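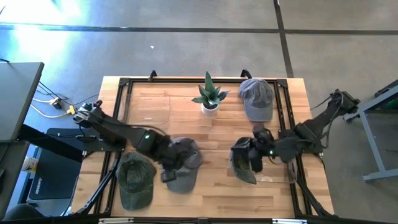 Nermin Kahraman wrote to tell me I was unfair to Kunholm last time, that the island has 208 days of sun a year and that I must have gone on the wrong ones. Maybe I did. But I'd like to know who counted, and what they counted as a day of sun. An hour of it before breakfast? The number is on the ferry tickets, on the board at the harbor and on the back of the hotel key card, and not one of them gives a source.

I have the same trouble with the other thing people say about the place, that it has always been a crossroads. Every island with a harbor seems to have been a crossroads. The museum has a wall map with arrows coming in from all sides, big curved red ones, and under it a case with very little in it: 39 coins, most of them local, and a clay lamp with a card saying "possibly foreign." I asked at the desk which of the arrows the lamp belonged to. The woman looked it up, quite kindly, and said they weren't sure it belonged to any of them.

I'm not saying nobody ever landed there. The old town at Besis has street names in at least 2 languages and the bread is different from the bread on the mainland (flatter, saltier, better). People plainly came and went. I just don't think you can draw a thick red arrow from that. Small places have small histories and I'd have been happy to read the small one. Who built the sea wall? Why does the church at Adon face the wrong way? There was a pamphlet on the church, but it was out of print.

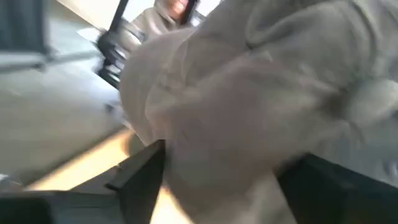

The climate claims get shakier once you're on the water. The ferry from Besis to Adon takes about 30 minutes according to the timetable, which I'll accept for a calm morning in summer. I went in November, and the wind came straight down the channel the whole way over. The brochure for that crossing says "mild all year" and suggests a light jacket. I'd suggest gray fleece like this, the soft sweatshirt sort that bunches up in fat rolls, and something windproof over it. The man next to me had believed the brochure. He spent the trip behind the snack counter with the crew.

Nermin also says I should have stayed at Bayram, on the south side, where it's sheltered and "a completely different island." I did look at it on the map. It's a short bus ride from Besis over one low hill, so I have my doubts about completely different, but I've been wrong about hills before. The bus only runs in the mornings out of season and I missed it.

I'll go back, probably in spring, and I'll stay on the south side this time so I can't be told I haven't. If anyone has a copy of the pamphlet on the church at Adon, I'd pay the postage.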